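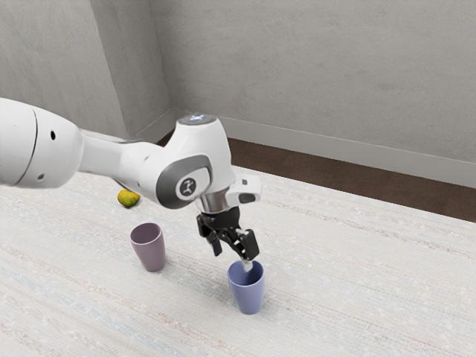
Rug cleaning and storage: your questions answered

Brarside Rug Care – Customer Help
Updated December

Print this page | E-mail this page

Which rugs do you clean?

Wool, cotton, jute and most man-made fibres. We don't take silk, or anything with a leather backing. If you are not sure what your rug is made of, bring it to the Drakmont counter and we will look at it while you wait.

How much does it cost?

We charge by size and fibre. The price is agreed before any work starts and does not change unless we find moth or rot, in which case we ring you first. There is a minimum charge for small mats.

How long will it take?

Allow two weeks for wool and three for jute, which dries slowly. The weeks before Christmas are busier – please book by the end of November if you need a rug back for the holiday.

Do you collect?

Yes, from any address in Drakmont or Brarside. Collection is free for orders of two rugs or more. Please move furniture off the rug before the van arrives, as our drivers are not insured to lift it. A pale rug should be rolled with the pile facing inwards.
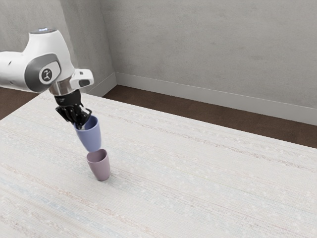

Can I treat a spill myself?

Blot it with a plain white cloth and cold water, working from the outside in. Don't rub, and don't use washing-up liquid on wool. If the stain is red wine, ink or pet urine, leave it after blotting and tell us what it was when you book.

Can you store my rug?

We have 241 storage bays at our Justau Road building, each taking one rolled rug up to four metres long. Rugs are cleaned before they go in. Storage is paid quarterly and you can end it with 14 days' notice.

Is my rug insured while you have it?

Each rug is covered up to £2,000. For anything worth more, up to £3,000, send us a written valuation first and we will add it to the policy. We can't accept rugs above that figure.

Do you sell underlay?

Yes. We stock Peñalver felt underlay in two thicknesses and cut it to size at the counter. Cut pieces can't be returned.

Print this page | E-mail this page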